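Godance cell safety work – progress for August

Status: mostly on track, one item slipping.

Done since last report. Risk assessment for the fabric handling cell redone, now covers pinch points at the fingertips as well as the arm. Speed limits written down and signed off. Stop button check at start of every shift, logged on paper for now. 424 picks logged under the new rules, 2 stops by operators, both written up same day.

Not done. Force limit test at Pokalmont – their gauge was out for calibration, so we lost the slot. Rebooked. Igwe still owes us comments on the draft handling guide, have chased twice.

Guide itself: 600 words, down from 1809. Operators wouldnt read the long one. Rules on hands near the gripper moved to page one. Brosberg wants the same text for their site, fine with us if they keep the version number on it.

Budget unchanged. No new hires.

Next: force test, then teh operator walk-through, then final guide to you for approval.
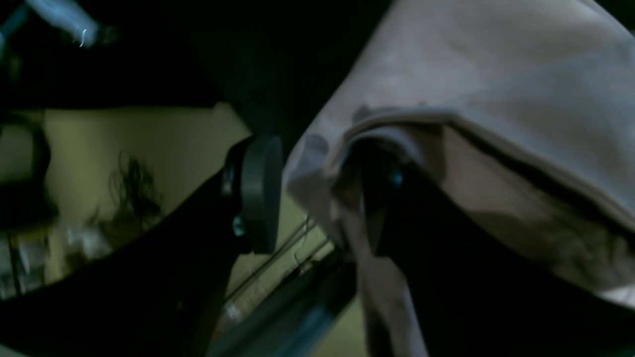
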